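Budgeting for a folding bench, one arm at a time

The equipment lead at Usley keeps the purchase list taped inside a cupboard door. It has 40 lines, and only a few of them are robots. "People come in expecting the arms to be the whole bill," she says, laughing. "Then I show them the clamps!"

Usley is a small shop in Gurnton that tries out automation for linen services and hotel laundries. For the past year the team has been working on soft goods – towels, socks, cleaning cloths, all the floppy stuff – and she has had to plan every dollar of it. She clearly loves the job. We talked for most of a morning in July, and she kept jumping up to fetch another invoice.

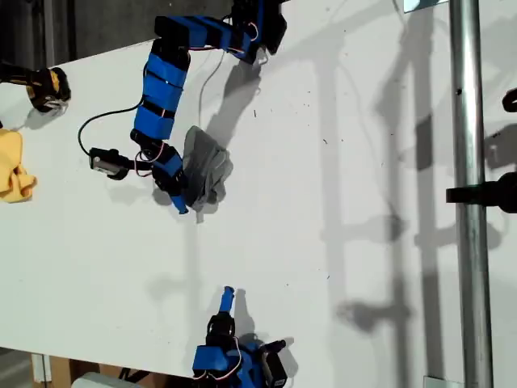

Should a first-time buyer start with one arm or two?

Two small ones, if the work is cloth. One arm can pick up a sock, but straightening it usually takes a second grip, and a pair of light arms can cost less than one big one.

She came to that view slowly. The first plan, drawn up with a partner firm called Magsi, put nearly all the money into a single machine. "We had $400 left for everything else. Tape, lights, cables, spare motors, a table! I look at that sheet now and I wince." The second plan set aside a quarter of the total for parts that wear out or get swapped, and she has stuck with that share ever since.
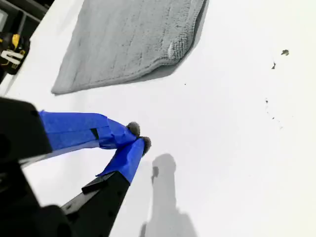
Taped fingers with soft gray pads, nearly closed.

Fingertips have their own line in the budget, and she gets excited talking about them. "You can spend a fortune on fancy grippers – and maybe someday we will – but tape and pads let you try an idea before lunch and a different one after." Her advice is to hold off on custom fingers until the cheap ones have told you what shape you want.

She is just as keen on spares. The small arms run on servo motors, and she orders four extra with every pair. Shipping from the supplier in Arnham is slow, and a stalled bench costs her more than a drawer full of motors.

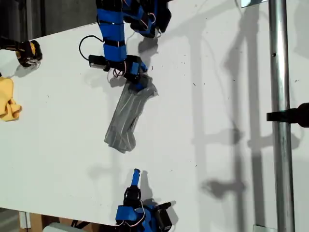
Thin fabric at the small bench: a gray sock in the gripper.

What about time? She budgets that too, in hours per item. The team logged 111 hours on socks before anyone priced a larger setup, and she would do it the same way again. "Socks are wonderful. They're cheap, they're awkward, and you learn so much from them."

Towels came with a different set of costs: more reach, a stronger grip, more table. She asks anyone planning for both to write two separate lists and see what they share. For her it was the lights, the poles and the tabletop.

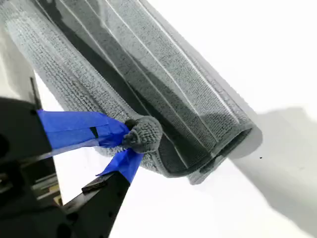
A rolled gray towel, held by one corner.

Next on the cupboard door is a second table, with a question mark beside it in red pen. She has already measured the floor.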